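Boards > Student Builds > Handheld Grippers > Marker keeps dropping out near the stairs

tassiedrift
Ok need help before Wed 15 December, that's our demo and I'm not sleeping much. We're a uni club, building a dataset of coat rack jobs with the handheld gripper (hats on, hats off, towel on, that kind of thing). Fisheye on the gripper, fiducial card held by the operator at the start of each take so we can line the streams up. Card gets found fine at the desks. Over by the stairs it drops out, comes back, drops out. Lost a whole arvo of takes to it.

Running Tasix for the detection, stock settings, 2 cm border on the card. Anyone seen this?

ringbolt37
What does dropping out mean. Lost for one frame or lost for good

tassiedrift
Half a second, then back, then gone again. Worst when the card is tilted.

mjolk
Lights. It's always the lights. Fluoros behind the card blow out the white and the detector can't find the edge. We had the same thing in October, lowered exposure and it went away.

ringbolt37
Disagree, or at least don't start there. Lower the exposure and the rest of your footage goes muddy, and you need the rest of the footage. The card's a few seconds of each take. Post a frame so we're not guessing.

tassiedrift
Fair. From Tuesday, start of a take, card just coming up:

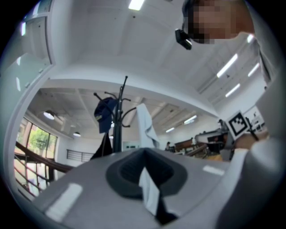
Card on the way in, coat rack behind. Bit of cloth still in the gripper, ignore that.

mjolk
Yep look at the ceiling. Tubes all up the right side, right next to the shirt. And windows on the other side. Told you

ringbolt37
I see tubes. I also see the card tilted on its corner and a hand wrapped partway round it. What's the quiet zone on that thing? If fingers go over the white margin Tasix will just refuse it, doesn't matter how good your light is.

tassiedrift
Margin's whatever the template gave us. Card's on a stick, people are ment to hold the stick. They don't.

paddock_jo
Coach for a high school team here so different level but same card problem. We made the kids say "stick" out loud before every take. Dumb, works. Also print it bigger, colour of the backing doesn't matter but matte matters a LOT. Ours was laminated the first term and it was like a mirror.

tassiedrift
Ours is plain paper on board I think?? Nawal made them. Will ask

nawal_b
Nawal Berrada, I made them. Matte paper. Glued to foam board from the Hoekstra bin. Not laminated, I'm not an animal. The stick is there for a reason and I've said so in the group chat more then once.

mjolk
So it's not glare off the card. Fine. Still might be the background. White shirt, white ceiling, white card. Can you get the operator in a dark top?

nawal_b
The outside border's black, it doesn't need the shirt to be dark. It needs the white margin to be clear all the way round. I'm with ringbolt.

mjolk
Black border, then white margin, then white shirt is fine yes. But overexposed white bleeds INTO the black. That's my whole point. A thin border gets thinner. At 2 cm you don't have heaps to spare that close to the corner of a fisheye.

ringbolt37
ok that's a better argument than the first one. Still think fingers

paddock_jo
why not both

gringate_user
Nobody's asked about calibration. Is Tasix getting fisheye intrinsics or a plain pinhole set? With a lens that curved your square isn't square once it's off centre. The desks might work only because people stand there and hold it dead ahead. Gringate has an undistort step you can run first, takes a minute to set up.

tassiedrift
um. I'd have to check. Jelle did the calibration and he's got an exam today

jmeijer
Exam's done, it was horrible. Jelle Meijer here. It's the fisheye model but I calibrated at the other resolution and scaled it. Should be ok?

gringate_user
Should be ok if the crop's the same. Is the crop the same

jmeijer
...give me an hour

tassiedrift
While we wait, numbers. 703 takes so far, 37 of them with no usable card at all. I haven't sorted those by where we were standing, doing that tonight. Target was some 3,000 by the demo and that's not happening so I'd rather keep what we've got.

ringbolt37
Don't bin the 37. If you've got sound you can line them up by the click of the gripper closing. Painful but we did it for one batch.

mjolk
Or just redo them. 37 short takes is an afternoon. Fixing sync by ear is two days of hating your life and then you don't trust the result.

ringbolt37
Depends how short. Ours were long.

nawal_b
I'd redo them. With the stick.

jmeijer
Back. Crop is NOT the same. Sensor mode trims the sides a bit so my centre was off. Recalibrated properly just now and reran the Tuesday batch. Centre of the image, no change. Out toward the edges it holds on a lot longer. Still loses it on the takes where someone has their mitt on the margin.

gringate_user
there we go

ringbolt37
and fingers :)

mjolk
Did anyone try the exposure though

tassiedrift
Tried it just before, one notch down, six takes at the stairs. Couldn't tell you if it helped, all six had the card found but I was also holding the stick for once. Bad test, I know. The towel went pretty dark against the windows so I've put it back where it was.

mjolk
Six out of six tho

nawal_b
With the stick.

paddock_jo
Bigger card as well if you're reprinting. And tape on the stick where the hand goes, bright colour, they aim for it without thinking.

tassiedrift
Doing the tape. Nawal's reprinting with a wider margin, Jelle's rerunning everything overnight on the Stekov box if no one's hogging it. Plan is redo the 37 on the weekend, same spot, same rack. Will post the count after.

jmeijer
someone's hogging it. I've put us in the queue, should start by nine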